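Burkeo: Frequently Asked Questions

Last updated Jun 7, 2022

General

What is Burkeo?

Burkeo is a method for teaching a robot long household tasks by breaking them into short skills and learning when to switch between them. It was developed in the Tawfik lab. The paper, the code and the drawer dataset can all be used separately.

What problem is it meant to solve?

A policy trained on whole demonstrations tends to do well for the first few steps and then drift. If it releases an object a little early or stops a drawer a little short, the next step starts from a state it rarely saw in training. Burkeo adds a small network, which we call the switch, that looks at the current camera view and decides whether the active skill should continue, end, or be run again.

Is this a planner?

No. The order of the skills is given at the start of the episode. The switch only decides when each one is over. We have tried letting it pick the order as well, and the results were worse. Those runs are in the appendix.

What is Gatum, and how is it different from Burkeo?

Gatum is the dataset. Burkeo is the method. You can train other methods on Gatum, and we would like people to do that.

The drawer task

What does the robot do in the drawer task?

The task has the robot work with a three-drawer cabinet and a few everyday objects. Depending on the instruction, it has to open a drawer, put an object in or take one out, and close the drawer again. The instruction names the object and the drawer.

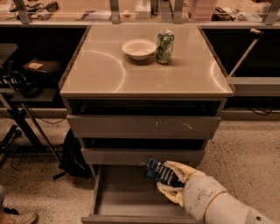 Each instruction is split into skills before training. "Put the snack in the bottom drawer" becomes open, pick, place and close. The place skill ends when the fingers have let go and the arm is clear of the drawer walls, so a release by itself does not end it.

Why the bottom drawer?

All three drawers are in the dataset, but the bottom one gets the most episodes. The arm has to reach low and the wrist angle is limited there, so small errors in position matter more. Methods that score about the same on the top drawer often separate on the bottom one.

Are the other objects on the cabinet part of the task?

Sometimes. Objects on top serve as distractors in one instruction and as targets in another. We do not tell the policy which is which, other than through the instruction text. If an object that was not named gets knocked over, the episode is marked as a failure even if the rest went well.

Do you use any markers or sensors on the drawers?

No. The policy gets the head camera view, the joint positions and the instruction. The success labels were added afterward by people watching the recordings.

Data

How many episodes are in Gatum?

1131. Of these, 55 are held out for testing and should not be used for training or for choosing a checkpoint. The list of held-out episodes is in the download.

How were they collected?

By teleoperation. The same operators recorded all of the drawer episodes, and collection ended in April. Episodes where the operator gave up are kept and labeled, and you can filter them out with one flag. We train the switch with them included. It needs to see what a skill looks like when it is going badly.
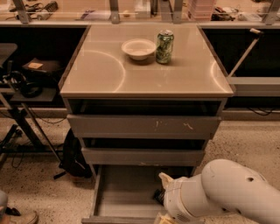 How are skill boundaries labeled?

Two people mark each boundary by hand. If their marks are close, we take the midpoint. If they are far apart, a third person decides. Most of the disagreement is over where pick ends and place begins, and the annotation guide has a longer section on that one case.

Can I use my own labels?

Yes. The labels are stored in a separate file from the recordings. Keep the same column names and the loader will read them.

Results

How well does it work?

We ran 40 trials per method on the real robot, with the same starting layouts for each. Burkeo finished more of them than the single-policy baseline, and most of the gain was in the second half of the task. On the opening skill alone there is no real difference between the two. The full table is in the paper, with the failure counts listed by skill.

What are the common failures?

The most common one is the switch ending a skill too soon while the gripper is still near the object. Next is a poor grasp on soft packaging, where the fingers close on a corner and the package turns as it is lifted. The switch does not help much with that, as the grasp comes from the skill itself.
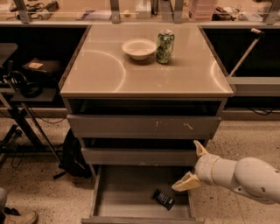

Running the pick skill again recovers some of these cases. We allow 2 retries per skill. With more than that, the robot mostly repeated the same motion and the success rate did not change, so we left the limit where it was.

Did you compare against Brinine?

Yes. Brinine uses a fixed time limit for each skill in place of a learned switch. It is a fair baseline and much simpler to set up. If your objects are always in the same place, it may be all you need.

Does it transfer to a different cabinet?

Partly. Place and pick carry over reasonably well. Open and close do not, mainly when the drawer fronts have a different grip edge. We have not tested cabinets with hinged doors.

Using the code

What do I need to run it?

Training runs on a single GPU. For the real robot you need a head camera and a driver that accepts joint position targets. If your camera is mounted at a very different height, expect to collect some data of your own.

The switch never fires on my robot. What should I check?

Check the camera crop first. The default crop cuts off the lower part of the image, and on some setups this removes the open drawer. After that, check that your joint positions are in radians.

Can I report a bad label?

Yes, please open an issue with the episode number and the skill name. Corrections go into the next release of the label file, and the old files stay available so that earlier results can be repeated.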